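So we finally made it to the open day at Troka, and I have to tell you, I went in expecting a few slides and a sausage roll. My neighbour Krisztina Kovács had spare passes and talked me into it (it didn't take much!). Parking was a nightmare, but they had proper coffee, so all was forgiven.

The bit I'd come for was the table clearing. Tímea Farkas was running that bench and she was lovely -- happy to stop and answer every daft thing I asked. The job is just picking up a plate and putting it somewhere else, which I do every night of my life without a thought, and she reckons they've done it more than 3000 times since December.

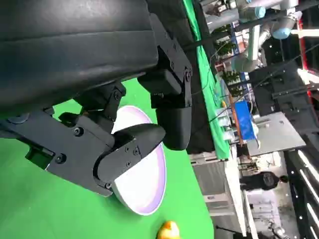 What got me was how hard plates are. They're thin, they're slippery and there's nothing to grab except the rim, so you have to come at them from the side and squeeze just enough. Tímea said cups were sorted in 2 weeks and plates took months. I asked if it had ever smashed one and she laughed and said they buy plastic these days.

I stayed at that bench far too long and missed most of Ernő Vass's talk, which Krisztina says was the highlight, so I'll have to take her word for it. She took notes. If she ever types them up I'll pop them on here, and the next open day is in December if anyone wants to share a lift.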